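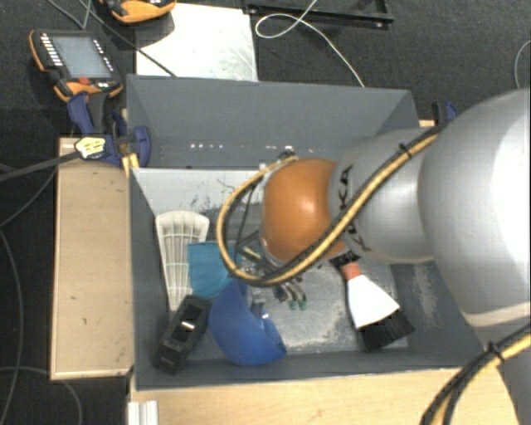

## 4. Setting up the bin demo (open day)

Read sections 1 to 3 first if you haven't run the arm before. This part covers only the visitor demo. Same steps for Zurusthorpe and Brarnach, differences noted where there are any.

Allow 70 minutes from doors locked to first run. Less if the cell is already powered and homed.

### 4.1 Before anyone comes in

1. Barrier out. Full ring, gate on the pendant side only.
2. Check the bin clamps. Blue and black ones, far corners. Push the bin hard with a flat hand. If it shifts, re-clamp and redo the bin corners in 4.3.
3. Walk the cables. Nothing across the visitor side, nothing under a board edge where it can get pinched.
4. Look at the yellow and black bundle on the arm. It has to hang in a loose loop by the wrist. Check the black cable ties are still tight. A tie that slides = new tie.
5. E-stop test, pendant first, then the one on the barrier. Reset both. Write it on the sheet.
6. Wipe the fingertips (the green ones). Damp cloth, no solvent.

> **CAUTION:** Arm power OFF and key out before you reach into the bin. Every time. Also for "just moving the brush a bit".

### 4.2 Loading the bin

Mixed stuff on purpose. Visitors like it better than rows of identical blocks, and it's what the picking program was tuned on.

1. Pick from the demo crate. One of each type at least: something flat, something hollow, something with bristles, something with holes in it.
2. Brush goes on the right side of the floor, angled, handle end toward the arm. Pick point is the neck, not the bristles.
3. Lattice piece on the left. Can stand or lean. Teal item may overlap it, that's fine, the planner takes the top one first.
4. Black block near the front left corner, recess facing up.
5. Blue shell tipped on its side, open edge toward the gripper. If it lies dome up the fingers skate off it.
6. Nothing over 612 grams. Scale is in the crate lid.
7. Nothing above the rim.

**Note:** don't fill it. A half-bare floor makes better demos than a heap. With a heap the arm spends its time thinking and people wander off to the coffee.

**Note:** floor of the bin is scratched and a bit shiny. Do not polish it, do not paint it. The background shot was taken with the scratches in, new surface = new background shot = another half hour.

### 4.3 Teaching the bin corners

Skip if the bin hasn't moved since the last run and the check in step 6 passes.

1. Pendant on, mode to T1.
2. Load program 124. The Miah files live in the same folder and look nearly the same, read the number twice.
3. Jog to the near left corner. Stop 8 mm above the floor, fingers closed. Save.
4. Near right. Save.
5. Far right, far left. Watch the cable loop at the far side, it swings wide and can catch a clamp handle. Go slow here.
6. Run the corner check at low speed. Arm should hover over the middle of the objects at the end and wait. If it stops off to one side, start again from step 3.

> **CAUTION:** The pendant lives behind the bin between runs. It gets knocked. Keep one hand on it when somebody leans over the barrier.

### 4.4 Running it for a group

1. Group behind the barrier. Count is up to the host, but the ones at the back need to see, so short people and kids to the front.
2. Say the safety bit. Short. Hands in, bags off the rail, loud noise is normal.
3. Press start. First pick is slow, the camera takes its background again.
4. Talk while it works. Good moments: the hover before a pick, the fingers closing, the drop.
5. Missed pick? Let it retry. Two retries, then it skips to the next item by itslef.
6. Skipped everything? Stop, power off, key out, shuffle the objects by hand, restart at step 3.
7. Leave the arm parked above the bin between groups. Don't send it home, takes too long and the next lot want to look at the gripper up close.

**Note (Zirkesthorpe visitors):** they bring their own parts and will ask to throw one in. OK if it's under the weight limit, dry, and has no loose bits. Glass is a no. Clear plastic you can try but the camera mostly doesnt see it.

### 4.5 Quick faults

| What happens | Do this |
|---|---|
| Fingers close on air | Redo corner check, 4.3 step 6 |
| Brush slips | Turn it so the neck is clear of the wall |
| Lattice piece gets hooked on a finger | Stop. Power off. Free it by hand, don't jog it loose |
| Gripper not found at start | Reseat the small connector at the wrist, then restart |
| Pendant screen frozen | E-stop, wait for the lamp, full restart |
| Bin creeps | Clamps. See 4.1 step 2 |

### 4.6 Packing up

1. Arm to park position, power off, key to the host.
2. Objects back in the crate. Brush on top, bristles up or they bend.
3. Coil loose leads. Leave the arm bundle alone.
4. Leave the bin clamped if there's another session the next morning.
5. Sheet signed, faults written down, even small ones.

Brarnach only: lights in the hall go off on a timer at 6 pm, so start packing before that.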